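Small Parts: the summer newsletter
21 July 2020

The button tin and other lies

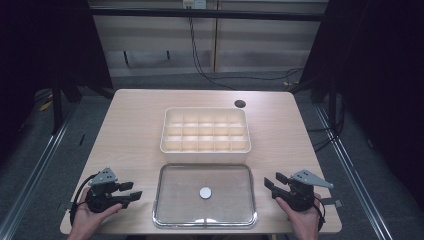 My grandmother kept her buttons in a toffee tin, and the tin kept everything else. Looking for a shirt button meant tipping the lot on to a tray and picking through hooks, curtain rings, a foreign coin, half a zip and a key to a house that had been sold before I was born. It took twenty minutes and you generally came away with a different button from the one you wanted. I have her tin now. I have also, since May, been trying to do better than her, and I'd like to report on how that has gone.

Like a good many of you, I spent the spring indoors and decided that what stood between me and a contented life was sorting. The bread people had their bread. I had two drawers, a shoebox and the toffee tin, and in them, by my count, 3000 buttons. I know it was 3000 because I stopped when I got there and put the rest back in the tin.

The first question is how you sort them, and anyone who says this is obvious hasn't tried it. Colour seems sensible until you meet the creams. There is cream, there is off-white, there is white that has been through a boil wash with something regrettable, and there is a colour I can only call dentist. I had them in four heaps by lunchtime and by teatime, when the light had moved round, I had them in one.

So I tried size. Size works very well for putting buttons away and is no help at all for getting them out again, because no one has ever lost a cardigan button and thought "fifteen millimetre". They think "the brown one with the rim". I then tried number of holes, which gave me an enormous pile of fours, a respectable pile of twos, a small pile of shanks and one button with three holes that has upset me more than I can say.

In the end I went back to colour, but with a firm rule that any button I argued with for longer than a breath went in Miscellaneous. Miscellaneous is now the largest category. It lives in a toffee tin.

Several readers wrote in after the last issue to recommend storage. I have looked into all of it. The Clotuvora stacking drawers are handsome and cost more than the clothes the buttons came off. The Illico jars are cheaper and you can see what you've got, though they roll, and I have a sloping floor and a cat. One of you swears by old spice jars from a Brullovetti rack, and adds that the fastenings on her winter coat have smelled of cumin for 2 years, with no complaints so far. I admire that and will not be copying it.

What I will say about any box with divisions in it is that you always have one more kind of button than you have places to put them. Buy a bigger box and you'll find you have grown more particular. Navy splits off from black. Horn leaves the browns. Before long you have a compartment with a single button in it and you are feeling quite protective of it.

A word on spares, those little bags that come pinned inside a new jacket. I found 68 of them. I no longer own most of the jackets. Some of the bags also held a twist of matching wool, enough to darn a hole the size of a lentil, should moths ever turn up with such small ambitions. My advice is to write the name of the garment on the bag the day you bring it home. I have been giving this advice for years and have written on none of mine.

Meanwhile, the reason I started all this, a blue shirt with its second button missing, is still on the back of the chair. I have several blues that would nearly do. The proper answer is to take the bottom button, the one that gets tucked in, move it up to where people can see, and put the nearly-blue down below where it's between you and your waistband. I shall do this as soon as I've found a needle. The needles are a separate project.

Odds and ends

The button swap at the Sydorenko haberdashery is off until further notice. If you had put a bag by for it, please hang on to it and don't post it to me. I mean this kindly.

The pattern for the toggle-front waistcoat had a mistake in it. Where it asked for 50 toggles it should have asked for five. Apologies to the reader who had already bought them, and I would very much like to see the waistcoat.

Next time: elastic, and why it dies in the drawer.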